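Progress note, shared cell safety and handling rules, Kotatholm lab
Period ending November
To: Siu-fong Ko
From: Szu-yu Pan

Short one this time, we are mid-move on the Fandov benches and I have maybe half an hour.

Where we are. Draft 3 of the house rules is out to everyone who runs an arm. 18 rules, down from a lot more. Cut everything that just repeated the vendor manual. Kept: who may enter a cell, speed limits with a person in reach, what counts as a stop, what gets logged, food items and kitchen appliances on the bench.

Food section took longest. Kitchen tasks are most of what Hsu's group does now and the old rules only covered blocks and boxes. New wording: food used in trials is never eaten, goes in the marked bin at end of session, boards wiped between items. Gripper fingers wiped too, and inspected for crumbs around the bolts.

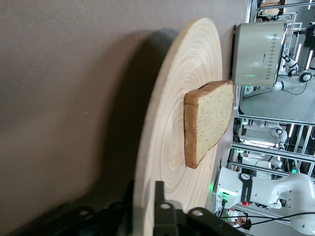 Appliances are their own page. Anything with a heating element gets a named operator who stays at the bench till it's unplugged. No teleop on a heating appliance by one person alone, two people minimum, one with a hand at the stop. Hsu asked for an exception for runs with the power off. Agreed, but plug has to be visible on the table, not just switched off at teh wall.

Neighboring cells. Still the weak spot. Arms are close together and people walk behind while another arm is live. Floor marking quoted by Zado, not ordered yet. Until then: call out before walking through, slow mode if anyone is in the aisle.

Incidents: 2 logged, both minor, no injuries. One cable snag, one arm left enabled over lunch. Second one led to the new end-of-session check, 7 lines, taped to each cell.

Behind schedule: refresher training. Planned for everyone, done for the Fandov side only. Need a room and a morning.

Asks. OK to spend on the floor marking. Comments on draft 3, esp the appliance page. And a decison on whether visitors sign the same sheet as staff, I'd say yes.

Szu-yu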